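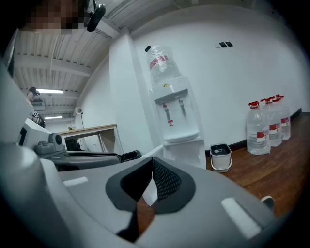 Issue 6, page 4

I've had the Grondlow floor mop for the whole of October now, and I think I'm ready to talk about it (my sister says I've been talking about it all month). It's a flat mop with a spray trigger and washable pads, and it replaced a string mop I'd owned since college.

First off, the pads are great! They grab dog hair like nothing else I've tried, and they come out of the wash looking decent. You get two in the box. I'd buy a second pack right away if you've got pets, or kids, or a husband who wears boots inside.

The tank is where I get grumpy. It holds 800 ml, fine for my kitchen and hall, but I run out halfway through the living room every single time. The cap is stiff too. Wendy Tindall wrote in to say hers loosened up after a few weeks, and mine hasn't budged.

On wood floors, go easy on the trigger. One squeeze covers plenty, and a second leaves streaks you'll see as soon as the sun comes in. I use plain water with a drop of dish soap and skip the Grondlow cleaner, which smells like a dentist's office to me.

I tried the Pevora as well, and it's lighter, but the head flips over under the couch and drives me nuts. I'm keeping the Grondlow. Four stars, and I'd give it the last one for a bigger tank.

Next issue: Mwende Owino on carpet sweepers.

We use cookies to remember your settings. Accept | Manage

Contact us | © Kárason Home Pages | Back to top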